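Thread on what went wrong at Tradstead in July, typing fast so sorry for typos

1/ Hand-held grippers, two per person, orange on a plate. Easy job. 312 runs recorded and then the right-hand unit starts losing its position mid grab. Jaw angle reads shut when its wide open

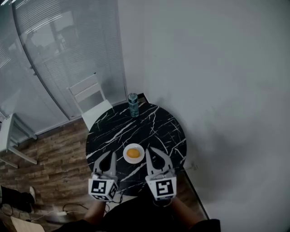 Grippers either side of the plate.

2/ Blamed the marker cubes first. Lighting, glare off the black tabletop, the usual. Swapped cubes left to right. Fault stayed with the right unit. So not the cubes

3/ Next guess, cable. Wiggled it at the base and teh log dropped out for 900 ms. Every time. Strain relief gone

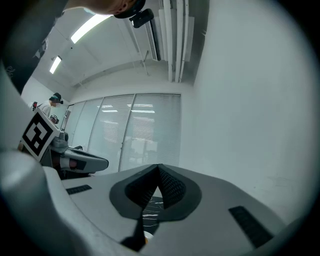 Halim: we had the same on the Sisia build, check the connector pins too, ours were bent

4/ Checked. 2 pins bent. Thanks Halim

5/ Bigger worry is safety. Sulley (our replay arm) learns from these runs. Bad jaw data in, arm squeezes when it should let go. Replay's off till the logs are cleaned. Nobody near the arm meanwhile
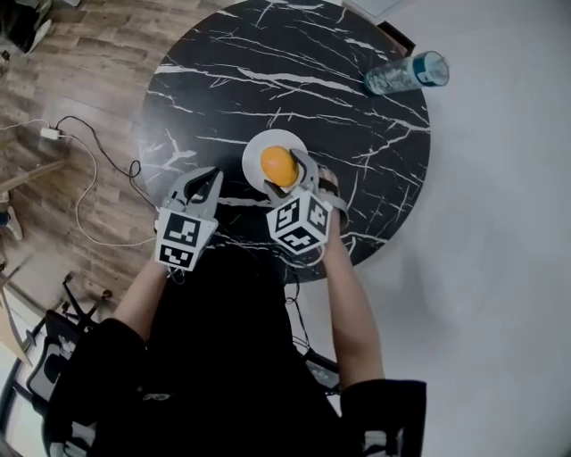
6/ To do
New cables, both units
Clamp at the base
Auto stop if the log gaps 3 times in a run
Bin anything recorded since the first dropout, will post how many are left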